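The Night Bus to Harkden

The bus left Rimiston at ten past nine with 32 seats and only four of us in them, and oh, I was happy! I had my boots, a paper bag of plum rolls, and a ticket to the lantern climb at Harkden. I'd wanted to go since I was small enough to be carried up on somebody's shoulders.

"First time?" the driver asked.

"Third try," I said. Snow stopped me once, and the other time it was my own alarm clock.

We rattled through Grulby, where the bakery was still lit, and then the road began to climb. The woman across the aisle had a lantern in her lap, a Kopecký, the old kind with the little brass door. She let me work the latch. It clicked like a beetle. Her mother had carried it up all 614 steps every March, she told me, and had never once let it go out (except the year of the goat, and she wouldn't say more about the goat).

I gave her a plum roll. She gave me a spare candle.

At the foot of the hill there were so many people, more than 3000 by the look on the gatekeeper's face, all stamping and laughing and lighting each other's wicks. I got mine from a boy in a red hat and passed it to a man with a beard I worried about. Then the drum started and up we went.

I can't tell you how good it was! The whole hill was moving. My legs ached by the first landing and I didn't care one bit. Somebody started a song I half knew, so I sang half of it, very loudly. Near the top the wind came round the chapel wall and took my flame, just like that, and before I could even say "oh" there was a brass door open beside me and a light held out.

"Quick," she said. "Cup your hand."

We stood at the top for 20 minutes and watched the rest come up out of the dark. I ate the last plum roll. Then we went down to look for the bus.

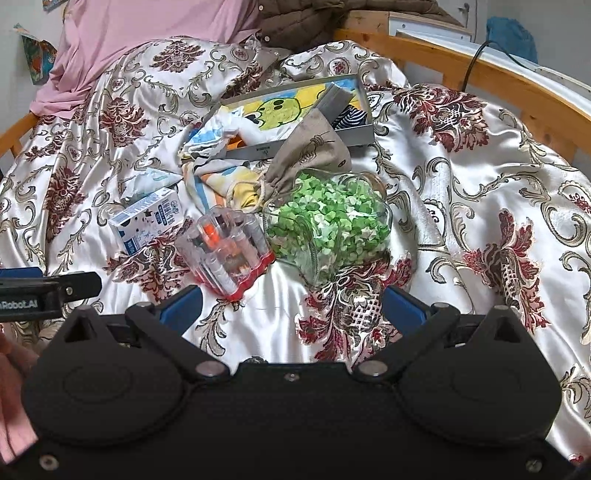
What did the woman on the bus give the narrator in return for a plum roll?

She gave the narrator a spare candle, which came in handy for the climb at Harkden.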